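Domingo, 27 de mayo de 2018

# Revisión de seguridad antes de abrir la temporada: casa de alquiler Tomoana

Lista heredada de la gestora anterior (Jenmont), corregida a mano y vuelta a corregir. Marco con una equis lo que está bien, dejo en blanco lo que no y comento lo que me parece. La próxima pasada toca en noviembre, con la casa vacía y, si hay suerte, con la caldera encendida.

## 1. Entrada y escalera exterior

- [x] Peldaños firmes, sin losetas sueltas.
- [ ] Pasamanos fijo en toda su longitud. *Fijo está en los extremos. En el centro tiene opiniones propias. Faltan dos tacos y probablemente algo de fe en el ladrillo.*
- [x] Luz de entrada con sensor. *Se enciende al pasar una persona, un gato o una bolsa. Lo doy por bueno.*
- [ ] Número de la casa visible desde la calle. *Visible en invierno. De abril a octubre pertenece a la glicinia. Podar antes de que una ambulancia tenga que preguntar en el bar.*

## 2. Cocina

- [x] Goma del gas dentro de fecha.
- [x] Llave de corte accesible. *Accesible desde que saqué las sartenes. Dejo nota para que no vuelvan.*
- [ ] Manta ignífuga colgada cerca de los fogones. *Estaba doblada en el cajón de los paños, planchada. Agradezco el detalle a quien fuera. Hay que colgarla junto a la puerta, a la altura de la mano.*
- [x] Campana sin grasa acumulada.
- [ ] Enchufe de la encimera con tapa. *La tapa existe y vive encima de la nevera.*

## 3. Caldera y agua caliente

- [x] Rejilla de ventilación despejada.
- [x] Presión en frío dentro de la zona verde.
- [x] Detector de monóxido: pulsar el botón y esperar el pitido. *Pita. Pita tanto que el vecino salió al balcón.*
- [ ] Revisión anual sellada. *La empresa, Kestlow, dejó un albarán con sello y sin fecha. He llamado. Me han pasado con un contestador muy amable.*

Anoto la lectura del contador de agua, 2.497, para que en noviembre no volvamos a discutir si la cisterna pierde o si los huéspedes se duchan mucho. La cisterna pierde. Se oye desde el pasillo.

## 4. Dormitorios

- [x] Detectores de humo con pila nueva.
- [x] Ventanas que abren por completo. *La del fondo pide cadera.*
- [ ] Literas: barandilla en los cuatro lados de la cama alta. *Lleva barandilla en tres. El cuarto lado es la pared, según Jenmont. La pared queda a unos 5 centímetros, así que retiro mi queja y acerco la litera.*
- [x] Nada pesado colgado sobre los cabeceros. *El espejo se ha ido al pasillo. Nadie lo echará de menos a las tres de la mañana.*
- [ ] Cómodas ancladas a la pared. *Una sí, la otra no. Escuadras pedidas.*

## 5. Cuarto de estar y mesa de trabajo

- [x] Alfombra con base antideslizante.
- [x] Chimenea: cristal sin grietas, junta entera.
- [ ] Regletas. *La vieja sostenía otra regleta, que a su vez sostenía un ladrón. Cadena retirada. La nueva lleva interruptor y va atornillada al zócalo.*
- [x] Cables fuera de las zonas de paso. 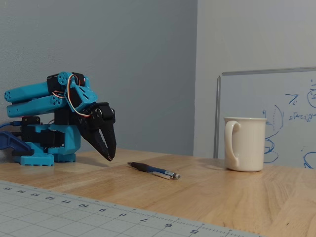

- [ ] Lámpara de pie estable. *Empujada con un dedo, cae. Empujada con dos, también. Contrapeso o punto limpio; voto por lo segundo, pero la lámpara tiene valor sentimental para la propiedad.*
- [x] Cortinas lejos del radiador.

## 6. Extintores y botiquín

- [x] Extintor de la planta baja: aguja en verde, precinto entero.
- [ ] Extintor de arriba: retimbrado al día. *La etiqueta de Jokden está descolorida y el año puede leerse de varias maneras, todas malas. Sustituir.*
- [x] Botiquín con gasas, vendas y guantes.
- [ ] Botiquín sin medicamentos caducados. *Había un jarabe de sabor cereza con una fecha que prefiero no escribir. Fuera.*

## Pendiente, por orden de susto

1. Extintor de arriba.
2. Sello con fecha de la caldera. Sin él no se entregan llaves, por amable que sea el contestador.
3. Pasamanos.
4. Anclaje de la segunda cómoda y manta ignífuga en su sitio.
5. Tapa del enchufe, cisterna, glicinia y lámpara.

Entran huéspedes en 4 días. Las escuadras llegan el martes a la ferretería; los tacos del pasamanos los tengo en el coche.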